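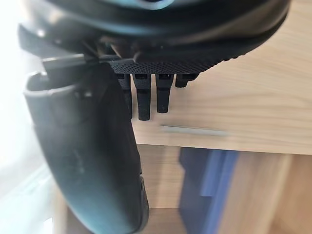 Hipólito Bravo wrote back that the wrist stream stutters the moment the planner starts, and asked whether a slower planner might be the cure. It might, in the way that leaving the car in the garage cures flat tires. Try the steps below first.

4.3 Setting up the wrist stream in Toom

1. Stop the planner. Toom will let you edit a live stream and will then ignore every change you made, without comment.

2. Open Streams > Wrist and set the port to 3213. Brisora listens on the same port by default, so move Brisora.

3. Set the frame buffer to 12. Larger values look generous and give you a very smooth view of the past.

4. Under Masking, choose Gripper and draw the mask over the finger. Leave a small margin at its edge.

CAUTION: Without a mask, the planner treats the finger as an obstacle and refuses to move away from it, toward it or at all.

5. Set the stale-frame limit to 200 ms and save.

6. Restart the planner. Error 757 on the first start is normal. On the second start, check your mask file name for spaces.

Note: Colour correction is covered in 4.5.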